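From: Karla Varela
To: craft-room list
Date: 27/10/2026
Subject: Re: [craft-room] what do you keep on the table?

Hi all,

Sorry for the slow answer, I've been up to my elbows in place cards (60 of them, all by hand, never again until the next time). Quoting the bit I'm answering so you don't have to dig:

> I finally cleared a whole table for lettering and now I'm scared to put
> anything on it. What do you all keep out and what goes in the drawer?
> Also, do you use a dish or a cup for your markers? Mine roll off the
> edge every single time and my Tuvilex cups tip if you look at them
> funny. And does anyone have a trick for red ink that doesn't involve
> buying a new pen every month?
> - N. Bautista

OK so, dish versus cup. I'm a dish person and I will go to the mat for it! A cup stores your markers standing up, and if you're like me you put half of them in cap down and the other half cap up and then wonder why they write differently. A wide shallow dish lets them lie flat, and you can see every color in one glance. Mine's a pale minty one, big and round, and it lives at the left side of the table because I'm right handed and like to reach across for a new color and drop the old one back on the way. I empty it completely at the end of a project, too. If I don't, it fills up with paper clips and those little plastic tags from the store.
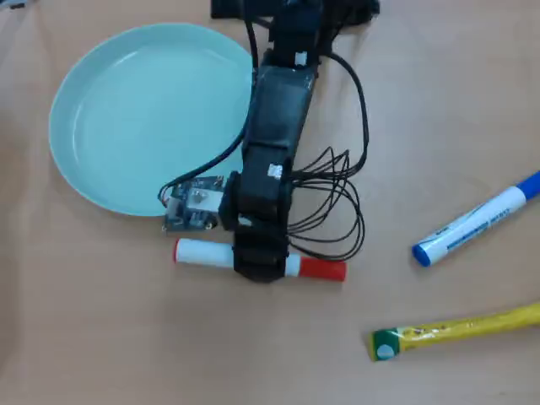

The other thing about a dish is that it stops the rolling. Anything I'm using right this minute gets parked up against the rim, and everything else goes back inside. My table is a plain tan one, and light tops are great for this, you spot a red cap right away. (On my old dark desk I once spent a whole evening looking for a black fine liner that was next to my hand.)

For red ink: store it flat, cap it every time, even if you're only getting up for coffee, and listen for the click. I had a Nuvirov set where the red always went first, and I'm pretty sure it was me leaving the cap half on. Since I started being fussy about it I've had the same red going through two rounds of cards and a birthday banner.

What stays out: the dish, whatever markers I need, and something to drink with a lid on it. That last one is a hard rule here after what I did to a stack of envelopes in October.

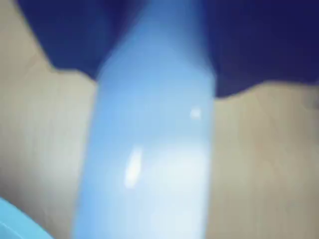 What goes in the drawer: rulers, erasers, the good paper, and the Cikov brush pens, which I love and do not trust myself to leave lying around. I also keep a scrap pad in there for testing colors, although it migrates onto the table most days and I've stopped fighting it.

Does anybody line their drawers with anything? I tried felt and it just collected eraser crumbs. Cork maybe? I'd love to hear before I cut up a perfectly good bulletin board.

Karla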